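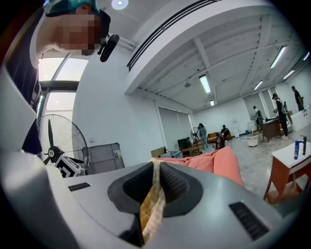 A strip of yellow-and-white patterned fabric.

Marlina Yusof has been buying and selling leftover cloth in Warkport for long enough that people now leave bags of it on her doorstep. Her shop, Gellik, sits on Hoarau Street between a key cutter and a dentist. It sells remnants, which are the short pieces left at the end of a roll or after a large order has been cut. We spoke on 20 May 2026, in the back room, where she was sorting a delivery.

She started with curtain fabric. A workroom near her old apartment was closing and wanted its shelves cleared in two days. "I paid 500 dollars for everything and had no idea what I had bought," she said. "A third of it was lining. I was selling lining for a year."

Most of her stock now comes from Drenasel, a furnishing mill outside town that used to bale its short ends and send them off for shredding. Yusof takes them by weight, in lots of 200 pounds, and sorts them herself. The mill doesn't label anything, so the first job is working out what each piece is made of.

"People think you can tell by touching it," she said. "I can tell wool. I can usually tell linen. After that I burn a thread over the sink and smell it." Cotton smells like paper and leaves soft ash, she said, and polyester pulls into a hard bead. Blends do a bit of both, and she marks those as blends and leaves it at that.

Pieces under half a yard go in bins by the door and are priced by the handful. Quilters buy most of them. Longer pieces are pressed, measured and folded with a paper tag pinned to the corner. She measures every one twice, after an early customer came up four inches short on a chair seat and was, in her words, very polite and very angry.

I asked what sells badly. "Yellow," she said, and then changed her mind. "Plain yellow. Yellow with a pattern goes in a day, for kitchens. Nobody wants a plain yellow sofa." Heavy brown velvet is slow too, although a theater group took all of it in March and asked for more.

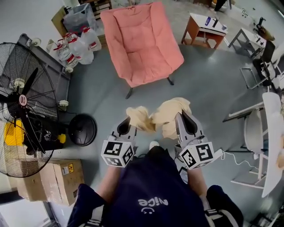

Washing is the part of the business she gets the most questions about. She tells customers to wash cotton and linen before they cut, at the temperature they plan to use later, and to expect it to come out shorter. Some of them skip it and bring the finished cushion covers back. Creases worry people more than they should, she said. A beige cloth as crumpled as the one in the photo, bunched into two lumps between its ends, would not put her off buying it. What she looks for is a line that stays lighter after pressing, where the cloth has been folded on a shelf for years and the fibers have worn. "A crumple you can iron. A faded fold you have to cut around, and I take that off the price."

She charges by the piece and won't haggle, though regulars get the thread thrown in. Last year the shop moved a little over 1000 pieces, more than she had expected when she signed the lease. Rent on Hoarau Street has gone up since then. She has thought about selling online and decided against it for now, mainly on account of the color.

"Every green looks different on a phone," she said. "They'd send it back, and I'd be paying postage on a thing that costs less than the postage."

Her advice for someone buying remnants for the first time is to bring the measurements written down, in inches, along with a scrap of whatever the fabric has to match. She also suggests looking at the cloth by the front window – the lights in the back of the shop are warm and make grays look brown.

Yusof sews very little herself. She made a set of curtains for the shop when it opened, and they are still up. "They're crooked," she said. "I had the fabric left over."

Gellik is open Tuesday through Saturday. Bags left on the doorstep are accepted if they are clean.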